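Griditby Gripper Stall: Frequently Asked Questions
Last updated 2025-07-31

Why does this page exist?

Because the same six emails kept arriving, several of them in capitals. If your arm has stopped with its fingers open and refuses to close them, you have the stall. Read on before you take anything apart.

What exactly goes wrong?

The arm reaches for an object, opens the gripper, and stays that way. No error on the screen, no beep, nothing in the status panel except the word "Ready," which it is not. The motor is waiting for a close command that the controller believes it already sent. Both parties are quite certain they are right, and they will sit there until the power goes off.

Is it dangerous?

The stall itself, no. The recovery can be. In June, Rory Matheson reached in to move a toy out of the way, the controller caught up with its backlog, and the fingers closed on his thumb. He was bruised and rather quotable. Press the stop button first, every time, even if the arm has been motionless since lunch.

How often does it happen?

On our bench we ran 100 pick attempts on the old firmware and got 16 stalls. On the new firmware we got one, which annoyed us more than the 16 did.
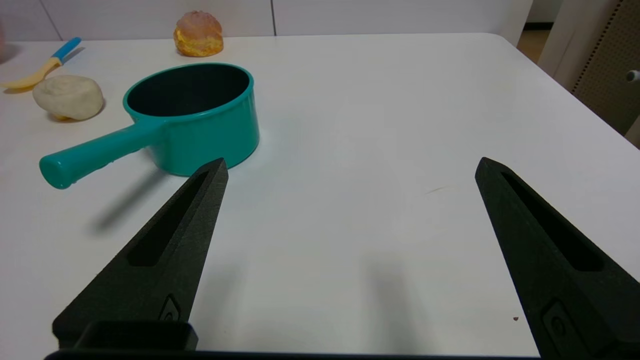 Does it matter what the arm is picking up?

The stall is a timing fault, so in theory the object is irrelevant. In practice, the controller takes longer to choose a grasp when it has several options, and the longer it thinks, the better its chances of tripping over itself. Our toy kitchen set is excellent at provoking this. The teal saucepan is the worst offender, with that long handle giving the planner a rim and a stick to choose between. The cream puff off by itself near the wall is far less of an intellectual challenge. If you want to reproduce the fault for a support ticket, use something with a handle.

Can I just push the fingers closed by hand?

You can. You will also throw off the zero position, and the gripper will spend the rest of the day closing on air slightly to one side of everything. Seon-mi Koo has recalibrated 12 units after this kind of help and would like to stop.

So how do I clear it?

Press stop. Wait for the arm light to go out. Switch the controller off at the wall, leave it for 29 seconds, and switch it back on. Run the homing routine with the table clear, then restart your task from the beginning. Do not use Resume. Resume replays the backlog, and you have already read about Rory's thumb.

Why 29 seconds?

The controller holds its command queue for 28 after losing power. We did not choose this.

Which firmware fixes it?

The Yule release fixes nearly all cases. The one before it, Plostbridge, claimed to, and the release notes have since been reworded. Check the version under Settings, then Device, before writing to us.

I have the Prorura adapter. Does any of this apply?

Yes, except that your arm light stays on after a stop. Watch the small light on the adapter instead. If both lights are on, keep your hands out and cut the power.

What should I send with a ticket?

The log file, the firmware version, and what the arm was reaching for. "It broke" is accurate, but we have plenty of those already.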